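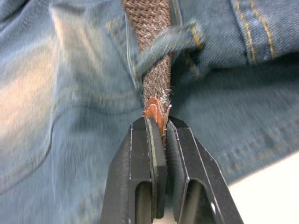 【11月の地域情勢】Zernmont、Grosent両国および周辺地域の主な動きについて、当室が確認した範囲でお知らせします。以下、連続して投稿します。

Zernmont政府は、隣国Grosentとの間で閉鎖が続いていた陸路の国境検問所のうち2か所を再開しました。当面は貨物車両と、両国が発行する越境通行証の所持者に限って通行が認められます。一般旅行者の通行再開については発表がありません。

再開された検問所の受付時間は、午前8時から日没までとされています。日没の時刻は現地当局が掲示するもので、事前の予告なく切り上げられる場合があります。通行を予定される方は、必ず最新の掲示をご確認ください。

Grosent側の通関手続きは書面による申告が中心で、電子申告の受付は始まっていません。両国の書式は統一されておらず、積荷目録を双方の様式で用意する必要があるとのことです。現地の運送業者からは、待機時間が長いとの声が出ています。

港湾都市Bakosでは、港湾労働者による就労拒否が続いていましたが、労使双方が暫定合意に署名し、荷役作業が再開されました。合意の柱は、夜間手当の引き上げと、負傷時の補償手続きの簡素化です。賃金本体の改定は継続協議となりました。

Bakos港の沖合には、荷役の停止中に多数の貨物船が滞留していました。港湾当局は、穀物および医薬品を積載する船舶を優先して接岸させる方針を示しています。その他の貨物については、到着順に順次対応すると説明しています。

同市では、合意に反対する一部の労働者が市庁舎前で集会を開きました。集会は夕刻までに終了し、当局は拘束者はいなかったと発表しています。主催者側の発表もこの点では一致しています。

Zernmontの最高裁判所は、地方紙の編集者らに対する有罪判決について、審理のやり直しを命じました。弁護側は、下級審で証人尋問が認められなかったことを上訴の理由に挙げていました。差し戻し審の期日は公表されていません。

被告の保釈については、差し戻し先の裁判所が改めて判断することになります。現地の記者団体は決定を歓迎する声明を出す一方、審理が公開の法廷で行われるよう求めています。司法省は、個別の事件についての論評を控えるとしています。

Wirkora川の流域では、上旬の大雨により堤防の一部が損壊し、低地の集落で浸水が発生しました。流域の自治体の集計によると、避難した世帯は504世帯に上ります。このうち440世帯はすでに帰宅し、残る世帯は学校などの公共施設に滞在しています。

Wirkora川は両国を流れる国際河川であり、上流にあたるGrosent側の放流の時期をめぐって、下流のZernmont側の自治体から情報共有を求める要望が出ています。両国の水利担当部局は、水位の観測値を毎日交換することで一致しました。

ただし、放流を事前に通告する義務については合意に至っていません。Grosent側は、貯水施設の安全確保には現場の即時の判断が必要であるとの立場をとっています。次回の協議はBakosで開かれる予定ですが、日程は調整中です。

浸水地域の飲料水については、保健当局が煮沸してからの使用を呼びかけています。井戸水の検査は集落ごとに進められており、結果は各自治体の掲示板に貼り出されます。当室では個別の集落の検査結果を把握していませんので、自治体へ直接お問い合わせください。

Grosentでは、収穫の終わりを祝う伝統行事が各地で行われました。首都の中央広場では恒例の行列が実施されましたが、花火は燃料費の高騰と浸水被害への配慮から取りやめとなりました。地方の一部では、行事そのものを縮小した町もあります。

Grosent議会では、来年度予算案の審議が始まりました。政府案は、燃料への補助を段階的に縮小し、その財源を道路の補修に振り向ける内容です。野党は冬季の補助継続を求めており、採決は会期末にずれ込むとの見方が出ています。

Zernmontでは、地方議会選挙の候補者届け出が締め切られました。選挙管理当局は、書類の不備を理由に一部の届け出を受理しなかったことを明らかにし、対象者には異議申し立ての期間が設けられています。浸水地域の投票所の設置場所は、後日告示されます。

国境検問所の再開が選挙に与える影響について、現地の報道は評価が分かれています。国境沿いの町では商取引の回復を期待する論調が目立ち、内陸部の新聞では密輸対策の不備を指摘する記事が多く見られました。

両国間の旅客鉄道は、引き続き運休しています。線路の点検は終了したと伝えられていますが、乗務員の越境に関する取り決めが更新されておらず、運行会社は再開時期を示していません。払い戻しの受付は、各駅の窓口で継続されています。

【訂正】先に投稿した港湾労働者の合意に関する速報で、合意文書を「労働協約」と記載しましたが、正しくは「暫定合意書」でした。該当の投稿は削除し、本スレッドの記述をもって訂正といたします。

本スレッドの内容は、各国政府機関の発表および現地報道に基づいています。地名の表記は、当室の表記基準に従い原綴りとしました。数値は発表時点のものであり、その後の集計により変更されることがあります。

転載を希望される報道機関および教育機関の方は、当室の広報窓口まで書面でお申し込みください。本アカウントへの返信および個別のメッセージには対応しておりません。検問所の受付時間に変更があった場合は、このスレッドに追記します。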